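Posudance

Posudance is a small pile of Python for replaying, trimming and labeling gripper recordings where the thing being picked up is a bowl. It grew out of my own frustration with scrubbing through joint plots at two in the afternoon trying to figure out which of 639 episodes had a good grasp in it. If you do tabletop manipulation with dishes, some of this might save you an afternoon. If you do anything else, you'll probably want to rip out the bowl parts, and that's fine by me!

What you get

Three command line tools and one config file. "avo" is the player. It lines up the fixed view and the wrist view on one clock and draws the gripper opening under them. "derese" is the trimmer (it cuts the dead time off both ends of an episode and writes a new index, and it never touches the raw files). Then there's the label pass, which doesn't have a cute name because I ran out.

The names Avo and Derese will show up in the logs too, so when you see "derese: skipped" it means the trimmer couldn't find a stretch where the fingers were closed. Usually that's an empty grasp. Sometimes it's a thin rim, and I'll get to that.

Install

Clone it, make a fresh environment, pip install from the folder. I've only run it on Linux. You need ffmpeg on your path and it will complain in a fairly rude way if you don't have it.

Set data_root in bidholm.yaml before you run anything. Bidholm is the name of our storage box and I hardcoded it early on, so the config file still carries the name. I keep meaning to fix it.

The data

The current release has 639 episodes, which after trimming and splitting come out to 2,693 labeled segments. Each segment gets one of these: reach, close, lift, tilt, place, release, other. I labeled 200 episodes by hand and the rest were labeled by the model and then skimmed by me, with coffee. The hand-labeled ones have "src: hand" in their index entry, so please use those for testing if you care about your numbers.

Segments shorter than 200 milliseconds get merged into their neighbor. You can turn that off with --keep-short, but the close phase gets really choppy when you do.

Things that bite

Tilt is the messy label. From the fixed view, a bowl that's been turned up on its side is pretty easy to spot, you can see straight into it. From the wrist, the bowl can fill most of the view and the pose estimator has hardly any background to hang on to, so it happily guesses. I ended up letting the fixed view vote first on tilt and only asking the wrist view about contact.

Patterned bowls are the other one. The segmenter loves to merge two blue-and-white things when one is behind the other. There's a per-instance color prior in the config now and it helps, but check the masks yourself before trusting them.

And thin rims! The gripper reads nearly closed when it has a rim pinched, so the old fixed threshold called those empty. Derese now looks at motor current as well. If your gripper doesn't report current, set use_current to false and expect more skips.

Checking your setup

Run avo on any episode, press T to jump to the next tilt, and look at both views together before you start the long label job. It's the quickest way I know to catch a swapped camera or a clock that's drifted.
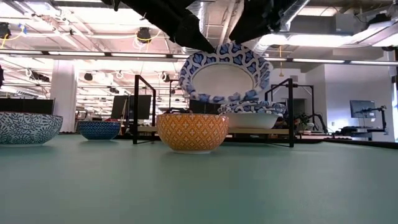
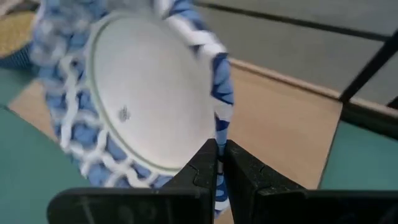

After the last release I got a note through the issues page asking whether the clock offset could be saved per episode, as one global value had been fine in the morning and noticeably off by the evening on their machine. Fair point, and it's in now: run avo with --save-offset and it goes into the index next to the labels. Old index files still load and just fall back to the global value.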